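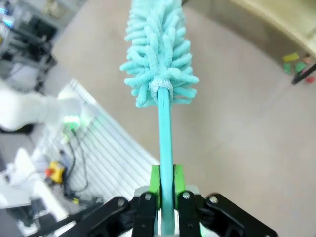 Microfiber duster, aqua head on a teal handle.

Zalura Product Terms

Zalura is a glossary of 536 household cleaning terms in English and Thai, stored as one tab-separated file. Columns are id, term_en, term_th, category and note. There are 17 categories. Encoding is UTF-8 without a byte order mark.

Thai terms were entered by Orathai Meesuk and checked by Wiroj Sitthichai. Regional variants go in the note column, separated by semicolons.

Known issues: 43 rows have no category. "Duster" and "dust mop" share a Thai term in version 2 and will be split in the next release.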